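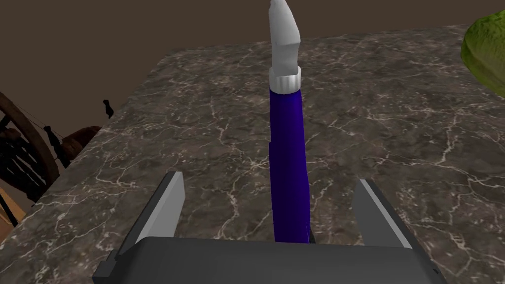 2024年8月3日

眉毛を育てはじめて、やっと2か月。抜かない、剃らない、鏡に近づきすぎない、の三つだけ守ればいいはずなのに、これがもう本当にしんどい! まぶたの上にぽつぽつ生えてくるやつが気になって気になって、昨日の夜なんか毛抜きを持ったまま五分くらい固まってた。画像の台の上に、ペンみたいな細長いのが一本、まっすぐ向こうを向いて置いてあるけど、うちの洗面所もいまあんな感じで、眉ペンシルを一本だけすぐ手に取れるところに出してある。毛抜きは引き出しの奥に引っ越し。見えるところにあると負けるので。

そもそもの始まりは、高校のころの細眉ブームに全力で乗っかったこと。あのころの写真、眉がほぼ線(しかも左右で高さがちがう)。それからずっと、眉尻の三分の一が生えてこない。もう一生描くんだろうなと思ってたら、サロンのエリーナさんに「いちど全部伸ばしてみませんか」と言われてしまって。伸ばすって、この毛虫みたいなのを? と聞いたら、毛虫の時期は必ず来ます、と真顔で返された。

で、来た。いま毛虫の真っ最中。

会社では前髪でごまかしてるんだけど、暑いから汗でぺたっとなって、お昼にはもう全部見えてる。オナちゃんには「なんか顔が優しくなったね」と言われた。ほめられたのかな。たぶんほめてくれたんだと思うことにする。

今日は帰りに、切れかけてた眉用のジェルを買いに行った。いつも使ってるドゥーランの透明のやつが売り切れてて、しばらく棚の前をうろうろして、結局トルコの薄茶色にしてみた。1,160円。色つきは初めてで、家に帰ってすぐ塗ってみたら、つけすぎて朝のお父さんみたいになった。ティッシュで一回ブラシをぬぐってから、毛の流れにそって下から上へ、がよさそう。眉頭は残ったぶんでちょんちょん、くらいにしておかないとこわい顔になる。明日もう一回やる。

そうそう、レジで会員カードを出したらポイントが593もたまってた! そんなに通ってたっけ。ちょっと引いた。使おうか迷って、使わなかった。こういうのはいつも貯めるだけ貯めて、期限を切らすのがオチなんだけど。

眉尻のほうは、正直まだよくわからない。右は産毛みたいなのが出てきた気がする。左はつるつる。お風呂あがりに明かりの下で見るとあるような気がして、朝になって見るとないような気がする。毎日見るからいけないのかも。前に髪を伸ばしてたときも、毎晩ひっぱって長さを確かめては全然伸びてないって母に文句を言ってたし、たぶん性格なんだと思う。

あと、クレンジング。描いた眉を落とすとき、いつもコットンでごしごしやってたのをエリーナさんに怒られたんだった。押さえて、待って、すべらせる。待つ、のところがどうしても我慢できなくて、今夜は歯をみがきながら片手で押さえてみた。歯みがき粉がたれてパジャマについた。着がえるのも面倒で、そのまま。

次の予約は10月。それまで自分では形をいじらない約束になってる。まだずいぶん先だなあ。夏のあいだはこの毛虫と一緒に暮らすしかないので、来週の海には大きめのサングラスを持っていくつもり。去年買ったアンソープの茶色いやつ、どこにしまったんだろう。クローゼットの上の箱かな。明日さがす。

もう寝ます。引き出しは開けない。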